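Gripper slides off thin tongs in sim, arm not built yet
Asked in Home Robotics - 5 replies hidden - 2305 views

Dantas_bench
I'm building a six-joint arm in my garage and trying the motions in simulation before I print the last two links. The task is to pick a pair of metal kitchen tongs off a cutting board and put them in a baking tray. Spatulas work fine. With the tongs, the fingers close, the tongs lift a little and then they squirt out sideways. I ran it 300 times overnight and got 87 good picks. 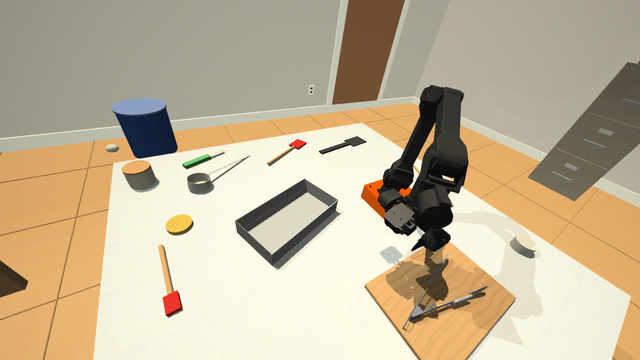
Friction on the finger pads is already as high as I dare set it. The time step is whatever Brasis uses by default. I come straight down from above every time. Should I change the fingers before I print them, or is this only the simulator?

stemia_user
Probably both. Check the collision shape first. A lot of importers wrap each object in one convex hull, so your tongs may be a solid wedge as far as the physics knows, and a wedge will slide out of any gripper. Turn on the collision view and look. If that's what you have, split each arm of the tongs into its own box. Then cut the time step in half and run the same starts again.

For the real fingers, glue on a strip of soft rubber. Mine are 17 mm wide and they hold flatware well enough.

wirkik
Grab them near the hinge end, not in the middle. Also turn the wrist so the fingers close across one arm only - if you pinch both arms where they cross it will roll.

gluegun_garage
Same problem here with a whisk. Never fixed it, I just use a different whisk now.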